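September, 4:40 pm
Notebook: Givine matching questionnaire, second draft

Ran the revised question set against the export Wakana pulled yesterday. 2,284 completed profiles, all self-described as looking for a long-term relationship. 259 dropped for blank answers in the values block. Same cutoff as the first draft, no reweighting.

Q13 (how soon do you expect a reply after a first date) still splits by age more than by anything else. Niloufar wants it kept as an icebreaker in the profile — fine, but it should come out of the score. Q4 and Q9 are near duplicates. Drop Q9.

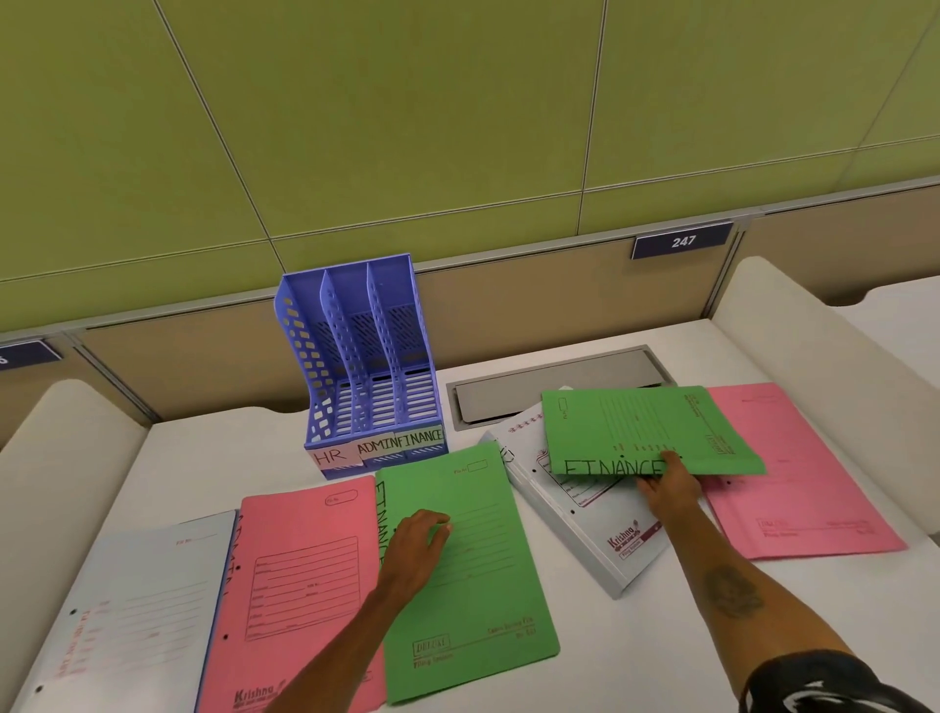

Desk 247, file organizer with the HR, ADMIN and FINANCE labels.

Free-text answers to "what ended your last relationship" coded by Zubaida and me separately. We disagree mostly on "grew apart" vs. "distance." Codebook needs a line: distance means miles only. Recode before anyone charts it.

Mitiku asked whether the follow-up survey should go to both people in a match or only the one who wrote first. Both, sent separately, and neither sees the other's answers. Illar template has a shared view turned on by default; check this.

To do:
Rewrite Q6, "settle down" reads differently to divorced users
Ask Austra for the Uto wording on children
Rerun without Q9 and Q13, same seed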